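Trirkumden Community Hall Users' Group
Minutes of the regular meeting, August 2022

Present: 21 members, including the chair and the secretary. Apologies were received from 2 members.

1. Minutes of the last meeting

The minutes of the April meeting were approved with one correction. Under item 4, "parking lot lights" should read "porch lights." The parking lot lights were replaced last year.

2. Matters arising

The side door now closes properly. The locksmith adjusted the strike plate and left two extra keys, which are in the office drawer. The door still needs a push in damp weather and users are asked to check it when they leave.

The letter to the town about the storm drain has not been answered. The secretary will send it again with the photos taken after the spring rain.

3. Accounts

The balance stands at $1,572 after payment of the water bill and the insurance installment. Two user groups have not paid for the spring quarter and will be sent reminders. It was asked whether the group should move to monthly billing. The feeling of the meeting was that quarterly billing is less work, and no change was made.

4. Kitchen and snack table

The refrigerator seal is worn along the bottom and the motor runs most of the day. A price for a new seal will be requested from Gratonent Appliance Repair. If the seal costs more than $100 the matter comes back to the next meeting.

Members discussed the snack table at the Thursday card afternoon. Packaged snacks sell better than baked goods in the summer, and there is less to throw away. Prices will stay as they are. Open packages should go home with whoever is closing up – the ants were back in July.

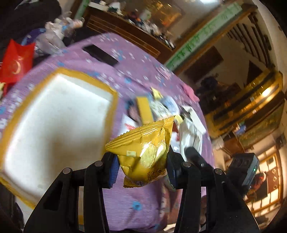 The cash box for the table will be kept in the locked cupboard with the coffee urn. Anyone who buys stock should put the receipt in the envelope inside the lid and write the date on it. Receipts without a date cannot be matched to the book.

5. Floor of the main room

Two quotes were received for sanding and sealing the floor. Flisance Flooring can do the work in three days and would need the room emptied beforehand. Kongkaew & Co. quoted a lower price but could not start before winter, when the room is booked most evenings.

There was a long discussion. Some members felt the floor could wait another year. Others pointed out that the boards near the stage are splintering and that the dance class has complained twice. A motion to accept the Flisance quote, subject to a grant from the town, was passed with 3 against.

The folding chairs can go on the stage during the work. The piano is a harder question and was left for the next meeting.

6. Bookings

The quilting group asked to move its start time to 6:30. Agreed, provided the room is clear for the choir by nine. A request to hold a yard sale on the front lawn was approved at the usual rate – tables are not included.

7. Other business

The notice board is full of old flyers. Anything past its date will be taken down at the end of the month.

The meeting closed at 8:50 p.m.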